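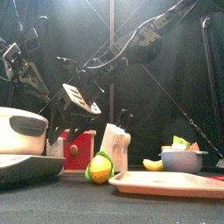

4. 定期便の締切日と発送サイクルの設定

この章では、Skorkonlow の管理画面で定期便の締切日、発送サイクル、スキップと休止の扱いを設定する手順を説明します。商品登録(第2章)と決済の接続(第3章)を先に済ませてください。決済が接続されていない店舗では「定期便」メニューがグレー表示になり、開けません。

本章の内容は2019年3月19日の更新後の画面に合わせています。更新前から利用している店舗では、「配送カレンダー」が「発送サイクル」に名称変更されています。設定値はそのまま引き継がれます。

4.1 設定を始める前に

次の情報を手元に用意します。

・毎月の締切日(申込みがその月の箱に間に合う最後の日)
・発送元の倉庫名と倉庫コード
・箱1種類ごとの重量
・スキップを認めるかどうか、認める場合の上限回数

倉庫コードは倉庫との契約書の1枚目に記載されています。Clellton の共同倉庫を利用する場合、コードは「Skollness」または「Vik」のどちらかになります。自社倉庫の場合は任意の英数字を登録できます。

注:設定の変更には「管理者」権限が必要です。「受注担当」権限では閲覧のみ可能です。権限の変更方法は7.2を参照してください。

4.2 締切日を設定する

1. 管理画面の左メニューから「定期便」→「発送サイクル」を開きます。
2. 右上の「新規サイクル」を押します。
3. 「サイクル名」を入力します。全角・半角を問わず70文字まで入力できます。この名称は購入者のマイページにも表示されます。
4. 「締切日」で日を選びます。初期値は16日です。
5. 「締切時刻」を選びます。時刻は店舗の所在地の時間で扱われます。
6. 「月末の扱い」を選びます。締切日を29日以降にした場合だけ表示される項目です。「月の最終日に繰り上げる」を選ぶと、2月などの短い月でも締切が設定されます。
7. 「下書き保存」を押します。この時点では購入者に公開されません。

締切時刻を過ぎた申込みは、自動的に翌月の箱に回されます。申込み完了メールには、初回の発送予定月が記載されます。文面を変更する場合は「通知」→「申込み完了」を開き、差し込み項目「初回発送月」を削除しないように編集してください。

注意:公開中のサイクルの締切日を前倒しすると、変更後の締切をすでに過ぎている申込みも翌月扱いになります。対象の購入者には自動メールが送られません。変更する前に「影響を確認」を押し、対象の注文一覧を書き出してください。

4.3 発送期間を設定する

1. 4.2で保存したサイクルを開き、「発送期間」タブを選びます。
2. 「開始日」と「終了日」を入力します。開始日は締切日の翌々日以降に設定します。
3. 「出荷指示の送信時刻」を選びます。倉庫コードが「Skollness」の場合、午前11時より前の時刻を選ぶと当日中の作業対象になります。「Vik」の場合は時刻にかかわらず翌営業日の作業になります。
4. 「休業日」に、出荷作業を行わない日を登録します。祝日は自動では登録されません。
5. 「プレビュー」を押し、今後の発送予定を確認します。
6. 「保存」を押します。

休業日が発送期間に含まれる場合、終了日は自動的には延びません。7月のように休業が続く月は、その月だけ終了日を変更してください。月ごとの変更は「プレビュー」画面で該当月を押すと入力できます。変更した月には青い印が付きます。
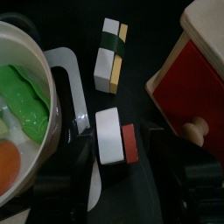 おもちゃの鍋に入った緑の葉形の食材など

4.4 送料を設定する

送料は発送サイクルごとに設定します。商品側に登録した送料は単品注文だけに適用され、定期便には使われません。

1. 「発送サイクル」の一覧から対象のサイクルを選び、「送料」タブを開きます。
2. 「一律」「地域別」「重量別」のいずれかを選びます。
3. 「一律」の場合は金額を入力します。無料にする場合は0を入力します。空欄のままでは保存できません。
4. 「地域別」の場合は、地域ごとに金額を入力します。金額を入れなかった地域には発送できない扱いになり、購入画面でその地域の住所を入力するとエラーが表示されます。
5. 「重量別」の場合は、箱の重量と梱包材の重量を足した値で区分を作ります。
6. 税込みか税別かを選び、「保存」を押します。

送料を改定すると、次の請求分から新しい金額が適用されます。一括前払いの購入者には適用されず、契約期間が終わるまで申込み時の送料が維持されます。

クーポンコードに「送料を割引対象に含める」を設定している場合、割引額の計算は商品代金、送料の順に行われます。初回限定のクーポンは、2回目以降の箱には適用されません。

4.5 スキップと休止を設定する

スキップは1か月分の箱を受け取らない操作、休止は期間を決めずに契約を止める操作です。どちらも購入者がマイページから行えますが、店舗側で無効にすることもできます。

1. 「定期便」→「購入者の操作」を開きます。
2. 「スキップを許可する」にチェックを入れます。
3. 「連続スキップの上限」を入力します。初期値は2回です。上限に達した購入者のマイページでは、スキップのボタンが押せなくなります。
4. 「休止を許可する」にチェックを入れるかどうかを決めます。
5. 休止を許可する場合は「再開の案内」を設定します。案内を送る時期と文面を選びます。
6. 「保存」を押します。

スキップした月の請求は行われません。前払いの契約では、スキップした回数だけ契約の終了月が後ろにずれます。贈り物として購入された契約の場合、スキップの操作ができるのは購入者で、受取人は操作できません。

注:締切時刻を過ぎてからのスキップは、管理画面からも行えません。発送を止める必要がある場合は、出荷指示が送信される前に「注文」から該当の箱を個別に保留にしてください。送信後は倉庫への直接の連絡が必要です。

4.6 新規受付を一時停止する

在庫が足りない場合や、新しい箱の準備中は、既存の契約を続けたまま新規の申込みだけを止められます。

1. 「定期便」→「受付状況」を開きます。
2. 対象のサイクルの右にあるスイッチを「停止」にします。
3. 「停止中の表示」で、商品ページに出す文言を入力します。
4. 再開通知を受け付ける場合は「メールアドレス入力欄を表示する」にチェックを入れます。
5. 「反映」を押します。商品ページへの反映には数分かかることがあります。

集まったメールアドレスは「受付状況」→「通知希望者」で確認できます。再開時に「通知を送る」を押すと、全員に1回だけ送信されます。送信後の一覧は自動で消去されるため、残しておきたい場合は事前にCSVで書き出します。書き出したファイルの保管は、店舗の個人情報の取扱い規定に従ってください。

注意:受付停止中も、休止している購入者は契約を再開できます。再開も止める場合は、4.5の手順4でチェックを外します。

4.7 公開前の確認

1. 「発送サイクル」の一覧で、対象のサイクルの「テスト注文」を押します。
2. テスト用の住所を選び、申込みを完了します。請求は発生しません。
3. 申込み完了メールを開き、初回発送月、送料、次回の請求日を確認します。
4. マイページに入り、スキップのボタンが設定どおりに表示されるか確認します。
5. 管理画面に戻り、テスト注文を「削除」します。残したままにすると出荷指示に含まれます。
6. サイクルの状態を「下書き」から「公開」に変更します。

4.8 うまくいかないとき

サイクルが公開できない
送料または倉庫コードが未入力です。一覧に赤い印が付いている項目を開いて入力してください。

発送予定がプレビューに表示されない
発送期間のすべての日が休業日として登録されています。休業日の一覧を確認します。

締切前の申込みが翌月扱いになる
店舗の所在地の時間設定が誤っている可能性があります。「店舗情報」→「地域と時間」を確認してください。修正しても、受付済みの注文の発送月は変わりません。注文ごとに「発送月を変更」で直します。

倉庫に出荷指示が届いていない
「連携」→「送信履歴」で該当日の状態を確認します。「失敗」と表示されている場合は「再送」を押します。「再送」を続けて押すと指示が重複するため、状態が「処理中」の間は操作しないでください。

解決しない場合は、サイクル名と注文番号を添えて管理画面の「問い合わせ」から連絡してください。定期便の設定は Gunnel Fagerlund、倉庫との連携は Arvid Solheim が担当しています。

購入者のカード情報や住所は問い合わせ欄に記入しないでください。

次の章:5. 箱の中身と同梱物の登録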